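4.2 What people call "made"

I went into this part of the study thinking the bed would be the easy bit. Everyone makes a bed, everyone has an opinion about it, and I figured I could code the answers in an afternoon. That was in June, and I was still arguing with my own coding sheet when the leaves came down.

The trouble started with the word itself. We had 178 households in the Tallstead sample, and each one kept a short diary of bedroom chores (the full set came to 3,704 entries, if you're wondering where my summer went). The diary had a box marked "bed made" and people ticked it cheerfully. But when Stela Tănase and I read the notes next to the ticks, we found people using it for very different jobs. For one woman in Purves it meant blanket, cover, pillows, the lot. For her neighbor it meant the bottom sheet had been pulled straight and the cover left over a chair until evening – and she was quite firm that this was the proper way to do it!

So we split the box into 2 codes. "Dressed" is a bed with its top layers on. "Smoothed" is a bed where somebody reports having gone over the sheet by hand and stopped there. I fought against the second code for a while, I'll admit, as I thought it would turn out tiny. Stela was right and I was wrong, and the smoothed group was big enough to need its own row in Table 3.

Patterned sheets came up far more than I expected. People with stripes or checks told us they used the lines as a guide, tugging at a corner until the rows ran true to the mattress. People with plain sheets talked about wrinkles instead, and mostly about how many they could live with. One man wrote "flat enough to fold on," and I liked that so much that I went back through the diaries looking for the same idea in other words.

It was all over the place. The bed is where a lot of folding gets done, and a smoothed sheet is the work surface for it. Clothes get folded there, left there for a bit, and put away later (or moved to the chair at bedtime, which we coded separately – see 4.4). Figure 10 is the sort of surface I mean.
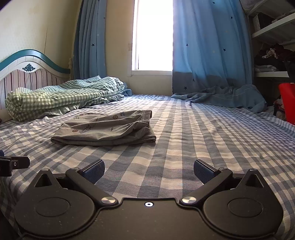
Lewis Semple

Figure 10. Checkered sheet with shallow wrinkles on the right half and one folded garment lying flat.

Under our first scheme I would have had no idea what to do with a bed like this one. The sheet has a few ripples in it, and there's a folded pair of shorts or pants on top, so is it made? Stela said smoothed, I said neither, and we went back and forth over lunch. In the end we let small wrinkles pass and gave clothing its own mark, "folded item on bed," which can sit beside either code. Unfolded clothes get a different mark. We recoded every entry with the new marks before running the comparisons in 4.3.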